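2022-06-01
Kitting cell, bench 2. Entry by C. Naylor.

Continued from the January notes on moving the small-parts kitting over to the arm. The sorting step is now the only part of the Bunting line that still runs fully by hand on second shift. Phyllis Tunstall wants a recommendation on whether second shift goes to mixed operation (arm sorts, person checks and closes) before the Dradholm order starts.

Task definition, as agreed with Shabnam: one cube per basket, either color, either basket, any starting position on the table. Cubes stand in for the Troneck spacer blocks, which are close to the same size. Baskets stand in for the kit trays. Mervyn objected to the baskets on the grounds that the trays have solid sides and the arm's depth readings will not carry over. Objection noted. Trays are on order and the baskets stay until they arrive.

Wall panels left plain. The earlier trials had the shift board in view and the detector picked up magnets on it as parts.

Start layout for the morning block:

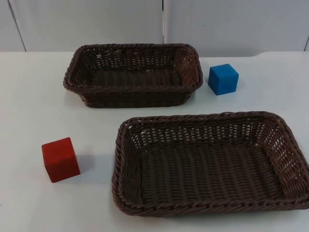

Fig. 1. Start layout. Blue by the back basket, red front left, both baskets empty.

Each cube is turned a little relative to the table, on purpose. Square-on placement makes the grasp planner look better than it is, and on the floor the spacers come off the chute at any angle.

Morning block: 20 runs. Placement completed without help on 17. Of the three others, two were rim contacts, where the cube touched the braid on the way in and the force limit stopped the arm. The third was a planner timeout with no motion. No drops outside the table.

Rim contacts are the ones to look at. The approach height is computed from the basket floor plus a fixed margin, and the margin does not account for the thickness of the rim. Chae-won raised the margin by 10 mm after lunch. Afternoon block: 20 runs, 20 completed, no rim contacts. Cycle time went up slightly. Acceptable for now, but the Umus controller has a separate parameter for transit height and that is the correct place to fix it. Open item.

Staffing side. Watched the last hour of first shift with Chae-won to see what the hand sorters do besides sorting. Three things came up that are not in the task sheet:

Sorters pull spacers with a chipped edge and put them aside without logging it. The arm will not do this. Either the check step takes it over or we add an inspection camera. Mervyn's estimate is that the check step can absorb it if the checker is not also closing kits. That changes the headcount Phyllis was given.

Sorters slow down when the closer falls behind. The arm keeps going until the buffer is full, at 68 kits, and then faults. The fault needs a walk to the panel to clear. Two people on first shift asked who does that walk and whether it counts against their rate. Fair question, and I did not have an answer. Sent to Phyllis.

Sorters talk to the closer about short counts before the kit reaches the end. With the arm in between, the closer finds out when the kit is open in front of them. Shabnam suggests a light on the buffer. Cheap, will try it.

On the reassignment question: the sheet that went out said sorters would "move to oversight." I would like that wording taken back. What is available at present is one checker position per shift and a share of the closing work, and people should be told that in those terms. Shabnam agrees. Mervyn thinks it should wait until the numbers are firm - noted, but the sheet is already on the board.

Recommendation so far: mixed operation on second shift as a trial only, with the hand sorting station left set up next to it. No change to first shift.

Open:
- transit height parameter (Chae-won)
- repeat both blocks with trays when they come in (Clive)
- who clears a buffer fault, and how it is booked (Phyllis)
- chipped spacers, log by hand for one week to get a rate (Mervyn)
- buffer light (Shabnam)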